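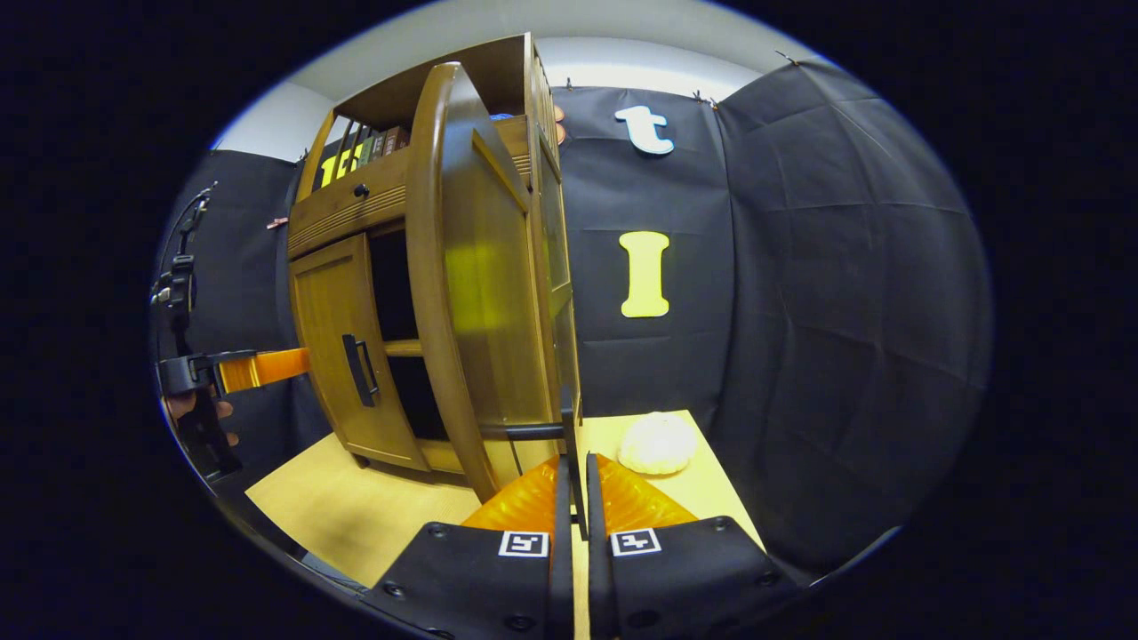
El mueble curvo vuelve al salón, y con él sus problemas

Cada cierto tiempo alguien decide que las esquinas son el enemigo. Este año le toca al aparador: puertas abombadas, madera color miel, una banda acanalada que cruza el frente y tiradores negros para que nadie lo confunda con el de la abuela. El catálogo de Domis lo llama «recuperar la suavidad». En casa de la abuela se llamaba aparador y servía para guardar la mantelería.

Conviene abrir uno antes de rendirse. La puerta curva, cerrada, es un argumento de venta imbatible. Abierta es otra cosa: se proyecta hacia el salón, barre un buen trozo de suelo y obliga a apartar la butaca. La recta también ocupa sitio, pero es más fácil prever por dónde va a pasar. Con un modelo de patas cortas hay que mirar además la alfombra. Si la hoja baja casi hasta el suelo, una de pelo largo la frenará cada mañana.

Luego está el interior. En Allau, que vende un modelo parecido en roble teñido, presumen de «hasta 80 litros» en el hueco de la esquina. No lo discuto, aunque habría que preguntar qué se mete ahí. Una caja, que es como guardamos casi todo, deja un triángulo muerto detrás. Las botellas entran bien. Los manteles, doblados con paciencia. Un juego de mesa, según.

El cajón y la puerta plana de panel son, para mi gusto, la parte seria del conjunto. El cajón lleva un pomo redondo y pequeño; la puerta, un tirador largo y vertical. Mezclarlos es una moda que los interioristas defienden con mucho vocabulario. A mí me parece bien por un motivo menos elevado: el tirador largo se agarra con la mano ocupada y el pomo no estorba al pasar.

De la parte de arriba desconfío más. El estante abierto tras unos listones verticales queda precioso con lomos rojos, marrones y verdes, cuanto más dorados mejor. Sacar uno de esos libros ya es otro asunto, y quitarles el polvo ni les cuento. Delante suele acabar lo que no tiene sitio: números de espuma amarilla, por ejemplo, y cualquier otra cosa que alguien dejó «un momento».

Nambiar, más modesta, ofrece el frente curvo en 68 centímetros de ancho y con 2 baldas regulables. Es la versión que yo probaría en un piso normal, con una condición: pedir que abran la puerta del todo en la tienda y mirar las bisagras. Una hoja arqueada que descuelga roza abajo, y ajustarla tiene menos gracia que comprarla.

¿Merece la pena? En un recibidor amplio, quizá. En un salón donde ya se pasa de lado, sigo sin verlo.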